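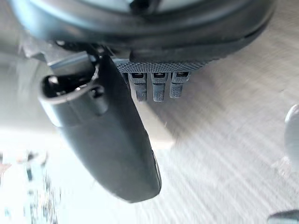 Ormsby robot club gets its arm picking things up in time for Murnton

I dropped in on the robot club at Ormsby last month meaning to stay for ten minutes and a cup of tea, and I was still there when they were stacking the chairs. So this is a longer bit of news than I'd planned, sorry!

The short version is that the club has entered the pick-and-place challenge at Murnton this December, and it's the first time they've gone in for anything bigger than the school fair. Each team gets 4 minutes to move as many bits and pieces as it can from one tray to another (corks, bottle tops, a wooden spoon, that kind of thing), and the arm has to do it by itself once the clock starts. You lose points for dropping anything and you lose a lot more for squashing it.

Tayla Tautahi is in Year 10 and has ended up as the one who looks after the gripper. She told me the first set of fingers was hopeless on anything smooth. "It would close on a cork and the cork would just shoot off across the room," she said, and Darcy Quinlan, who writes most of the code, added that one of them landed in Cameron McPhee's hood and wasn't found until he got home. Cameron says it was two corks.

The fingers they've got now are black and flare out to a wide rounded end, a bit like a paddle, and the whole club seems very fond of them. I had a go at the controls myself and managed to miss a bottle top by the width of my hand — three times. Darcy was polite about it.

Most of what I watched was waiting, if I'm truthful. They'd run a pick, stop, argue, change one number on the laptop, and run it again. Nelly Cuadros teaches design and technology at the school and has run the club since it was five kids and a box of motors, and she makes them write every run in an exercise book before they're allowed to touch anything. They were up to 125 runs when I looked. The last page of 50 had 4 drops in it, and there was a fair bit of grumbling about whether one of those should count, as somebody had leaned on the table.

Money has come from a cake sale and from Zaltberg, the machine shop out on the Clurkton road, who also let the club have a drawer of offcuts to make brackets from. Paora Pomare from the shop comes over after work when he can. He was showing two of the younger ones how to file an edge without taking the skin off their knuckles, and I learned something there too.

The club still needs to find £70 towards the minibus, so there'll be another cake sale in the school hall before they go. I've been promised lemon drizzle. If you'd rather just hand over some cash, Nelly has an envelope in the school office with the club's name on it.

New members are welcome from Year 7 upwards and you don't need to know any coding — Tayla didn't when she joined, and she only came along to keep a friend company. They meet in the technology room straight after lessons and finish at half past five. Parents who can drive on the day of the challenge should let the office know, especially anyone with a boot big enough for the arm's crate.

I'll put the result up here when they're back.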